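Nudis 中間報告 両手ハンドの作業学習、9月分まで

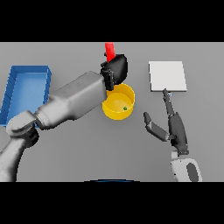 Flakonの作業画面。左のハンドが赤い細長い部品をつかみ、右のハンドは白いブロックの手前で開いています。

Lacey Faircloughさん、事務局のみなさん

お世話になっております。Nudisの中間報告をお送りします。前回は堅い文章で書いたら「もう少し普段の調子で、困っているところも書いてほしい」とお返事をいただいたので、今回はお言葉に甘えて、かなり普段の調子です(甘えすぎだったら次で直します)。数字と予定だけ拾いたい方は、「評価の結果」と「残りの期間」のところをどうぞ。

前回からの流れ

前回お送りしたとき、うちの課題は両手の足並みでした。片手ずつなら学習した方策はそこそこ動くのに、両手になると急に下手になる。左がまだ動いている途中で右が次の段階に入ってしまったり、逆に両方が相手を待つような格好になって止まったり。あの「お見合い」をどうにかしたい、というのが今期の主題でした。

結論を先に書くと、お見合いはかなり減りました。そのかわり、前は目立たなかった指先の失敗が前に出てきました。前は指先まで行く前に止まっていたので見えていなかっただけ、とも言えます。これについては後ろのほうで長めに書きます。

使っている道具の名前がややこしいと前回ご指摘をいただいたので、先に整理しておきます。Flakonが作業環境で、机と物と二本の腕が入っているシミュレーションのことです。Kwanが手本の動きを増やす手法で、今期の中身のほとんどはこれです。Evachは評価用のプログラムで、学習の終わった方策にFlakonの作業をやらせて採点します。全部合わせてNudis。名前をつけたのは私ではないのですが、もう慣れてしまって、今から変えると論文の下書きもコードも全部直すことになるので、このままいかせてください。

作業の中身

Flakonの作業は今期からひとつに絞りました。左手で赤い細長い部品を持って青いトレイに入れる。それから黄色い容器を、中の緑の小さなものをこぼさずに、右にある白いブロックの上に載せる。以上です。文章にすると拍子抜けするくらい短いのですが、ロボットにやらせると途中で何度も違う種類の難しさが出てきます。

左手の部分は、握ったまま腕を大きく振る動きです。細長いものなので、握りが少しでも甘いと手の中で傾いて、トレイの縁に引っかかります。しかも傾いたことに腕は気づかないので(力覚はまだ方策に入れていません)、そのまま平気な顔で次に進みます。

黄色い容器のほうは、つかむ場所が縁しかありません。薄い縁に親指と他の指をかけて持ち上げるのですが、指をかける深さで安定の度合いが全然違います。深すぎると下ろすときに指が抜けない、浅すぎると持ち上げた途端に回る。私も台所のボウルで何度も試しました。人間は無意識にもう片方の手を添えるんですよね。そこで、左手が空いていれば添えてもよい、というルールにしています。添えるかどうかは手本次第で、ここがまさに両手の足並みの話になってきます。

当初の計画書では作業を複数並べて、広く浅く比べるつもりでした。絞ったのは、前期に並べてみた結果、どの作業でも同じところで転んでいたためです。転び方が同じなら、ひとつをじっくり見たほうが早い。計画からの変更になるので、夏前にLaceyさんにメールでご了承をいただいた件です。あのときは早いお返事をありがとうございました。おかげで計算機の予約に間に合いました。

Kwanで何をしているか

前回の報告では半ページで済ませてしまったので、今回はちゃんと書きます。

元になるのは、人が遠隔操作で行った手本です。操作者が手袋をつけて、画面を見ながら腕とハンドを動かします。これがとにかく疲れる。私も毎回やっていますが、続けていると肩が先に音を上げて、そのうち動きが雑になってきます。雑な手本を学習させると雑な方策になるので、一度にたくさんは録れません。そこで、少ない手本を計算機の中で増やします。

増やし方の骨組みは、手本を短い区間に切って、それぞれの区間を「どの物に対する動きか」で整理することです。たとえば赤い部品をつかみに行く動きは、赤い部品から見た手の動きとして保存しておく。そうすると、赤い部品の位置を変えても、保存した動きをそこに貼り直せば新しい手本になります。区間と区間の間は滑らかにつなぐ。ここまでは似た考え方の研究がいろいろあって、うちの手柄ではありません。

うちが足したのは、左右の区間の結び方です。腕ごとに別々に切って別々に貼り直すと、左右の時間がばらばらになります。かといって左右を全部いっしょに切ると、片方が待っているだけの時間まで一緒に固まって、手本が不自然に長くなる。前期のお見合いの原因を追いかけたら、どうもこの待ち時間を方策がまじめに真似しているらしい、というところに行き着きました。じっとしている状態から動き出すきっかけが、見た目に何もないんです。止まっている画面を見て「止まる」を学ぶのですから、そりゃあ止まります。

そこでKwanでは、区間に三種類の札をつけることにしました。ひとつめは「自由」で、反対の手が何をしていても構わない区間。ふたつめは「順番」で、反対の手のある区間が終わっていないと始めてはいけないもの。みっつめは「同時」で、両手が同じ物に触れていて、左右の相対位置を崩してはいけないもの。「自由」の区間は伸び縮みさせてよく、「順番」のところでは待ち時間を切り詰め、「同時」のところだけ左右をまとめて動かします。

札はいまのところ人がつけています。自動でやりたいという気持ちは山々で、接触の情報から推定するものを一度作ったのですが、指が容器の縁をかすっただけで「同時」になってしまって使い物になりませんでした。元の手本は数が少ないので、人がつけても半日仕事です。論文の査読では突っ込まれるだろうなと思いつつ、今期は割り切りました。

待ち時間を切り詰めるときにひとつ小細工をしていて、ゼロにはしていません。ゼロにすると、左が手を離した瞬間に右が動き出すような、せっかちな手本になるんです。見ていて気持ちはいいのですが、左の離しが少しでも遅れると右が見切り発車します。短い間をわざと残して、その長さを手本ごとに少しずつ変える。これを入れただけで見切り発車はずいぶん減りました。この小細工を思いついたのは洗い物の最中で、手が泡だらけでメモが取れず、口で唱えながら洗い終えました(どうでもいい話ですみません)。

手本を増やした結果

今期、Kwanで生成して学習に使えるところまで来た手本は3771本です。生成したものは一度Flakonの中で最後まで再生して、作業が成功したものだけを残す決まりにしています。この数は再生に成功したものだけの数です。

ただ、再生に成功したからといって良い手本とは限らないんですよね。これが今期いちばん勉強になったところです。成功の判定は「赤い部品がトレイの中にある」「容器がブロックの上にある」「緑のものが容器の中にある」の三点だけを最後に見ています。途中で何をしていようと、最後に帳尻が合っていれば合格になってしまう。

ある晩、生成した手本を倍速で眺めていたら、左手が赤い部品をトレイに入れたあと、帰り道で黄色い容器の縁を押していくものがありました。容器は少し滑って、たまたま右手の取りやすい位置に止まり、そのまま成功。手本としては満点です。でもこれを学ばせたら、方策は容器を押すことを覚えます。あわてて似たものを探したら、出てくる出てくる。最終的に、目で見て外したものが100本近くになりました。上に書いた本数は外したあとの数です。

外す作業は、最初は私ひとりで、途中から学生さんにも手伝ってもらいました。最初の日に二人で同じものを見て判定を突き合わせたら、意見がけっこう割れたんです。私は「容器が動いたら全部だめ」派、学生さんは「人間だってちょっとは当たる」派。話し合って、容器が動いたあとで手の動きがそれに合わせて変わっていれば残す、変わっていなければ外す、という線に落ち着きました。Kwanの貼り直しは途中で物が動くことを想定していないので、手の動きが変わるのは次の区間の貼り直しが間に合った場合だけです。つまりこの線引きは手法の理屈とも合っていて、後から考えると最初からそう決めておけばよかったです。

この経験から、成功判定に「途中で触ってはいけないものに触ったか」を足しました。足したのは最近なので、今回の手本には人の目のほうが効いています。次に生成するときは、だいぶ楽になるはずです。

評価の結果

Evachによる評価は175回やりました。物の置き場所を毎回変え、途中で人は手を出しません。そのうち成功が132回です。割合にすると75パーセント台になります。

計画書に書いた今期の目標は「四回に三回は成功」でしたから、ぎりぎり届いた格好です。ぎりぎりなので、胸を張るというより、ほっとしたというのが近いです。評価の乱数を変えてやり直したら下回ることもありうる差なので、期末までにもう一度、別の初期配置の組でやり直します。その結果は良くても悪くてもそのままご報告します。

比較のために、札をつけずに左右を全部いっしょに切る従来のやり方でも学習させています。こちらは学習がまだ途中で、同じ土俵の数字が出せていません。途中の方策を眺めているかぎりではお見合いがよく起きるのですが、途中のものと完成したものを比べて「勝ちました」と書くのはさすがにずるいので、数字は次の報告まで待ってください。

成功した回の動きは、見ていてけっこう感動します。左手がトレイから戻ってくるのに合わせて、右手が容器に寄っていくところなど、打ち合わせでもしたのかというくらい自然なときがあるんです。研究室の大きい画面で流していたら、隣の部屋の人が入ってきて最後まで見ていきました。

一方、失敗した回はというと、大きく分けて二つの型があります。

ひとつは、黄色い容器の縁に指がかかりきらない型。右手が容器に寄るところまでは良くて、親指が縁の外側に来て、さあ持ち上げるぞというところで他の指が内側に入っていない。そのまま腕だけ上がって、手は空っぽで、白いブロックの上に「空気」をそっと置いて終わります。置き方がまた丁寧なんですよ。持っているかどうかを確かめる仕組みがないので、こういうことになります。

もうひとつは、赤い部品が手の中で傾く型です。トレイの向きが手本にあまりない角度のとき、左手は手首をひねって合わせようとするのですが、ひねる途中で握りがずれます。トレイの縁に部品の端が当たって、外に落ちる。落ちたあとも手は開いて戻ってくるので、後半だけは成功していたりします。後半だけ成功の回は、もちろん失敗に数えています。

前期あれだけ悩まされたお見合いは、失敗の主役ではなくなりました。ただ、なくなったわけではありません。左手が容器に手を添えに行くかどうか迷うような配置、具体的には容器が左右の真ん中あたりにあるときに、いまでもたまに出ます。手本の中に「添える」のと「添えない」のが混ざっているので、方策がどっちつかずになるのだと思います。左手が少し出て、引っ込んで、また出る。見ているこちらまで肩に力が入ります。

うまくいかなかったこと

「困っているところも」とのことでしたので、遠慮なく書きます。

まず、指の関節の扱いでひと月近く足踏みしました。遠隔操作の手袋から取った指の角度を、そのままロボットの指に写していたのですが、人の親指とロボットの親指では付け根の向きが違います。角度だけ合わせると指先が全然違う場所に行く。指先の位置を合わせる方式に変えたら、今度は指が反り返ったような形で目標に届こうとする。結局、指先の位置を優先しつつ、人の指の形から離れすぎると罰を与える、という折衷案にしました。罰の重みを決めるのに手間取って、その間は手本が一本も録れませんでした。手袋を洗って干すくらいしかやることのない日もありました。

次に、シミュレーションの接触の設定です。黄色い容器の縁が薄いせいで、指が縁を突き抜けることがありました。突き抜けた状態で持ち上がってしまい、しかも成功と判定される。これも倍速で眺めていて見つけたものです。計算の刻みを細かくすれば直るのですが、そのぶん生成が遅くなります。容器の近くに手があるときだけ刻みを細かくするようにして、なんとか現実的な時間に収めました。これを直す前に作った手本は全部捨てています。もったいないと言う人もいたのですが、突き抜けを覚えた方策のほうがよっぽどもったいないです。

もうひとつ、緑の小さなもの。こぼれたかどうかを見るために入れたのに、カメラの映像では小さすぎて、方策からはほとんど見えていないようです。試しに緑のものを入れずに評価してみたら、動きがほぼ変わりませんでした。つまり方策は、こぼさないように気をつけて運んでいるのではなく、手本がそう運んでいるから静かに運んでいるだけです。作業としては成立しているので今期はこのままですが、「中身に注意を払う」という話を論文に書くつもりだった箇所は、下書きから消しました。入力の解像度を上げるか、容器のあたりだけ拡大した画像を別に渡すか、次に試します。

計算機について少しだけ。夏の間、共用の計算機が混んでいて、夜しか使えない時期がありました。朝来ると学習が途中で落ちている、というのを何度か繰り返して、途中経過をこまめに保存する習慣がようやく身につきました。ご支援いただいている予算の計算機利用分は、当初の見込みより少なく済んでいます。細かい内訳は会計の様式で別にお送りしますので、そちらをご覧ください。

残りの期間

次にやることを、手をつける順に書きます。

最初は、従来方式との比較を終わらせること。学習を回しておけば進むので、これは時間の問題です。終わったら、さきほどの別の初期配置と合わせてEvachで評価します。両方式とも同じ配置の組を使います。

その次が、持てたかどうかの確認です。指の関節の目標角度と、現在の角度の差を方策に渡してみます。何かを握っていれば指は目標まで閉じきらないので、その差が「持っている」印になるはずです。新しいセンサーも要らず、実機に移すときにも同じ手が使えるので、いちばん期待しています。空気を丁寧に置く癖が直ったら、動画をお送りしますね。

添える、添えないの混在については、手本を分けて学習させる案と、札をもう一種類増やす案で迷っています。札を増やすのは理屈としてきれいなのですが、人がつける手間も増えます。私は分ける派で、共同研究の先生は札派です。小さめの実験を両方でやってみて、差が出なければ手間の少ないほうにするつもりです。

実機への移植は、計画書のとおり来期に回します。「少しでも早く」とLaceyさんがおっしゃっていたのは覚えているのですが、指先の失敗が残ったまま実機に移すと、何が原因で失敗したのか分けられなくなりそうで怖いんです。腕の取り付け台と配線の準備だけは今期のうちに進めておきます。

お願いがひとつあります。生成した手本の公開についてです。計画書では「期末に公開を検討」となっていますが、できれば目で見て外したほうの手本も、外した理由をつけて一緒に公開したいと考えています。容器を押してたまたま成功した手本は、同じようなことをやっている人の役に立つと思うんです。私が去年知りたかったのはまさにこれでした。公開するものの範囲が計画書より広がるので、手続きが必要でしたら様式を教えてください。

次の面談では、画面を共有して成功と失敗の両方をお見せします。前回は回線が細くて動画がかくかくだったので、今度は先にファイルをお送りしておきます。失敗のほうが長いです。

それでは、引き続きよろしくお願いいたします。

Nudis 研究担当より

追伸 前回の報告で、Kwanの説明図の左右が逆だとご指摘くださった方、ありがとうございました。直した図を面談の資料に入れておきます。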